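Home | Reviews | Opinion | Parts Bin | About

In Praise of the Dumber Gripper

By the Bench Editor
Jan 20, 2022

I have spent 2 months with a pair of hand-held grippers in each fist, and I've become the sort of person who has opinions about finger pads. Please don't sit next to me at dinner.

The contenders were the Plivari, at $469, and the Wurier, at $327. The Plivari senses force at the fingertip and reports it to an app. The Wurier has a spring. I was all set to write the review in which you get what you pay for, and I'd even picked out the headline.

Then came the packets. Snack bags, sachets, anything crinkly with air in it. The Plivari would close, think it over, decide it was crushing something precious, and let go. The Wurier closed. On a soft surface, where everything sinks and tips the moment you touch it, the gap got wider.

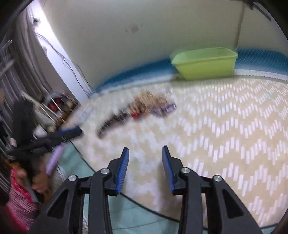

Most of the comparison charts you'll read are done on a lab bench with a wooden cube. I have nothing against the cube. I've picked it up 3,000 times and we understand each other. But people don't keep cubes at home, they keep shampoo and bags of chips, and they put them on beds. A chart that says one gripper holds a cube better than another tells you who to hire for your cube business.

Ridges matter more than sensors, if you ask me. So does how far the jaws open, and whether your wrist hurts by lunch. Bisitz left all three off its November spec sheet and gave half a page to the carrying case. It's a nice case.

I'm keeping the Wurier. The Plivari goes back in its foam, where it can measure the foam.

Comments (3)

cablemess: You had yours set to the gentle profile, didn't you. Try the other one.

tworight_hands: Agree on ridges. I swapped mine for smooth pads and dropped a jar of pickles on my foot.

Yang owner since day one: No Yang in the test? Typical.

Older posts | Newer posts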